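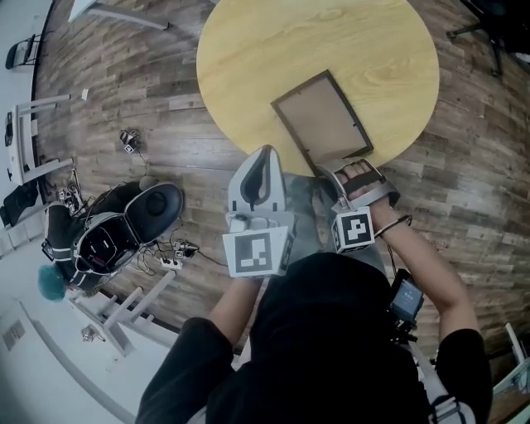

Section 2: Getting your Nistley frame ready to fill

Welcome back! If you've come straight from Section 1, your frame is out of its box and you've kept the little envelope of spare tabs (please do keep it, they are very small and they love to get under a rug). We're going to lay the frame down, open up the back, put your picture in and close everything up again. The steps are the same for the Nistley 2212 and the larger Nistley 2212 Wide, and where the two part ways we'll say so.

You will need:
Your frame
A soft, dry cloth
Your picture or print
The mat, if you ordered one
A butter knife or a flat plastic tool for stiff tabs

Choosing a place to work

1. Pick a table that lets you get at the frame from more than one side. A round table does very nicely, and a small one is fine too, as long as the frame doesn't wobble when you lean on it.

2. Move any chairs back a step or two. You will be turning the frame and probably walking around it as well, and it's a nuisance to bump into a chair leg with a sheet of glazing in your hands.
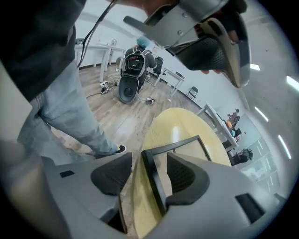
Figure 2. Round table with a light wooden top and floor space beyond it.

3. Wipe the tabletop with the soft cloth, and then run your palm over it. Grit that you can't see will still scratch the border, especially on the dark brown finish.

Note: If your table has a glossy top, spread a towel over it before you go any further. The frame slides more easily than you'd think on a polished surface, and a towel takes care of that and protects the table at the same time.

4. Check your light. Ordinary ceiling lights are plenty for this job, but a shiny tabletop will throw them right back at you, and so will the glazing once you get to it. Try standing on another side of the table before you go hunting for a lamp.

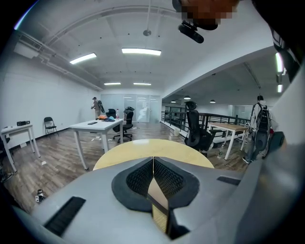
Figure 3. Ceiling lights in the room, with the round table in front.

Laying the frame down

5. Hold the frame by its border, with one hand on each side, and lower it face down so the pale backing panel is looking up at you. Set one long edge down first and let the rest follow.

6. Turn the frame until a corner points toward you. It may look a bit untidy on the table, but most people find the tabs much easier to reach this way than with the frame square in front of them.

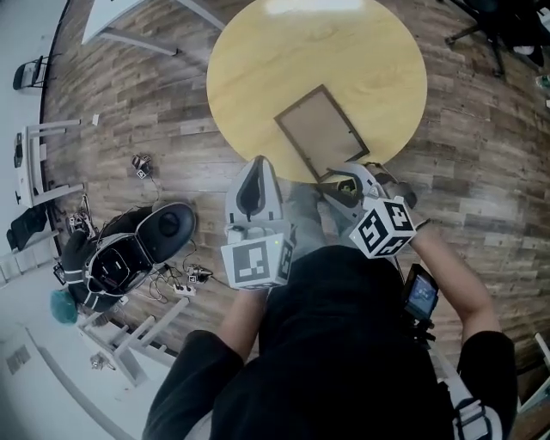
7. Before you open any tabs, slide the frame back until all four corners are resting on the table. It's fine for a corner to hang over the edge while you are getting a grip, but it shouldn't stay there while you press on the back.

Caution: Never push down on a part of the frame that is past the edge of the table. The joint at the corner can open up, and a split joint isn't covered by the warranty.

Opening the back

8. Bend the tabs up one at a time, starting in the middle of a long side. Stop when each one stands straight. Tabs that are folded all the way back tend to snap when you close them again.

9. Lift out the backing panel. If it's snug, slip the flat tool under one edge and ease it up slowly. Replacement panels are sold as part 1303.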